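Tondstead rooftop PV, inverter 3 dropping out midday
Last updated: October, 4:40 pm

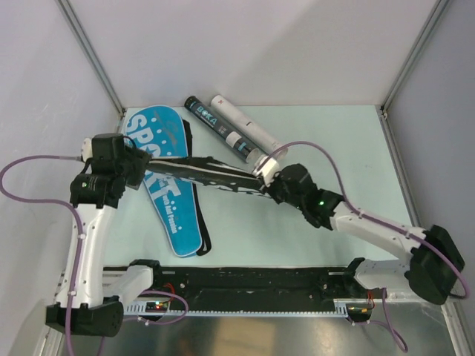

Symptom

Inverter 3 trips off between late morning and early afternoon on clear days. Comes back by itself after a few minutes, trips again. Fault log says AC overvoltage, sometimes isolation. Inverters 1 and 2 fine, same model, same roof, same tilt. Cloudy days no trips at all.

Opened by Sandamali Hettiarachchi, site side. Rostyslav Palamarchuk picking up for Marchuk.

Site notes

Array split over three inverters. 3 feeds from the far end of the north building, longest AC run back to the main panel. Monitoring is Hidemus portal. Portal clock is an hour off, never fixed after the time change, so the times below are from the inverter display and not the portal.

Log

9:15 am (SH) All three producing. No faults.

11:20 am (SH) Inv 3 tripped. Display says grid voltage high. Went up and looked, nothing hot, no smell, fan turning. It restarted before I got back down the ladder.

11:50 am (SH) Tripped again. Isolation fault this time, cleared itself. Took a picture of the screen but the glare makes it useless, wrote the code in the notebook.

12:10 pm (RP) Remote in. Pulled the string voltages off the portal. String A 695 V, string B 575 V. These should match, same panel count on paper. Somebody please confirm the count on the roof.

12:35 pm (SH) Counted twice. Same number on both. So B is low and it's not panel count.

12:40 pm (RP) OK. Then bypass diodes or a bad connector. Keep in mind low string B does not explain AC overvoltage, might be two problems. Don't swap the inverter yet.

1:05 pm (RP) Irradiance on the sensor over 900 W/m2 at the time of both trips. Lines up with the AC side theory, more current out, more rise on the long run. Need voltage at the inverter terminals and at the main panel at the same moment. Two meters, two people, phones.

1:30 pm (SH) Got Dristwood to send their electrician over to read the panel end. Inverter end reads clearly higher than panel end under load. With inv 3 off they agree. So the rise is in the run.

1:45 pm (RP) Good, thats what I wanted. Next, torque check on every AC termination on that run. Combiner lugs first. Lock out both ends, AC and DC, before anyone puts a wrench on anything. Wait out the full discharge time on the label.

2:25 pm (SH) Locked out. Electrician found one lug in the AC combiner loose, took most of a turn. Some browning on the insulation right at the lug. Cut back to clean copper, re-landed, torqued, marked with paint pen. Other lugs ok.

2:50 pm (SH) While it was down did the string B connectors. One pair near the roof hatch from two different makers, mated but not seated right, a bit of grit inside. Replaced both halves with matching ones.

3:10 pm (RP) Mismatched pair could well be the isolation fault too, esp if morning dew gets in. Do an insulation test on B before closing the DC switch. Send me the reading.

3:25 pm (SH) Insulation test passes on A and B. Reading is in the email. Closing up.

3:40 pm (SH) Inv 3 back on. String A and B within a few volts of each other now. No faults.

4:00 pm (RP) Looks better but sun is already dropping so this proves nothing on the overvoltage side. Leave open.

Still to do

- Watch inv 3 through at least 3 clear middays before closing
- Repeat the two-meter reading near noon, full load, write both numbers down
- If rise is still high: check conductor size against the as-built. Drawing shows one size, label on the conduit looks like another. RP to chase
- Do NOT widen the grid voltage trip limits to make the fault go away. Utility setting, needs their ok in writing
- Fix the portal clock (Hidemus ticket, seperate)
- Look at the connectors on the other strings, if there's one mixed pair there are probaly more
- Spare connectors are down to one bag, SH ordering

Status: open, monitoring. Priority dropped from high to normal.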